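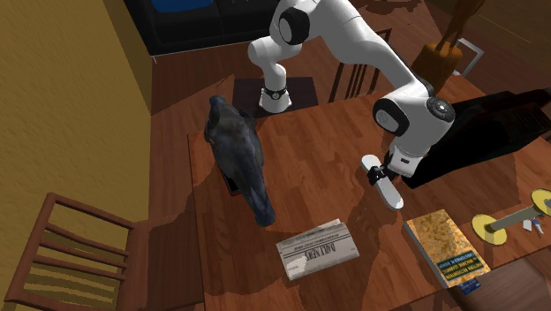
Home | News | Research | Software | Events | Contact

Tedel adds remote demonstration to its Jumby simulator

Tedel has released an update to Jumby, its simulator for collecting robot demonstrations, that lets an operator drive a simulated arm from a handheld controller. Until now demonstrations had to be scripted as waypoints or replayed from joint logs.

The operator moves the controller and the arm's gripper follows, with a trigger mapped to the fingers. Joint positions, gripper opening and rendered views are stored at 90 steps per second. A clutch button freezes the arm so the hand can be brought back to a comfortable position – the recorder drops the frozen steps when an episode is saved.

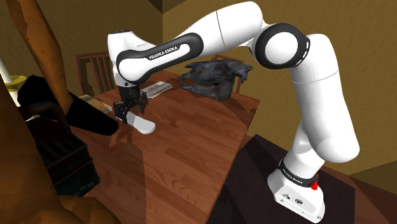

The release ships with 37 tabletop tasks in furnished rooms. Objects range from books and newspapers to less regular shapes such as an animal skull, which give a two-fingered gripper few flat faces to close on. Object placement can be changed between episodes from a seed value.

"Operators slow down a lot in the last few centimeters before a grasp," said Syahrul Lumbantobing, who leads the Jumby work. "We kept that in the data. Resampling is left to whoever trains on it."

Lumbantobing recommends 5 practice episodes per operator before recording. Saved episodes can be exported to the Vomine format. Hand guiding of a physical arm, with the motion mirrored in the simulator, is planned for October.

Last updated: Jul 17, 2021
Filed under: Robotics, Simulation, Teleoperation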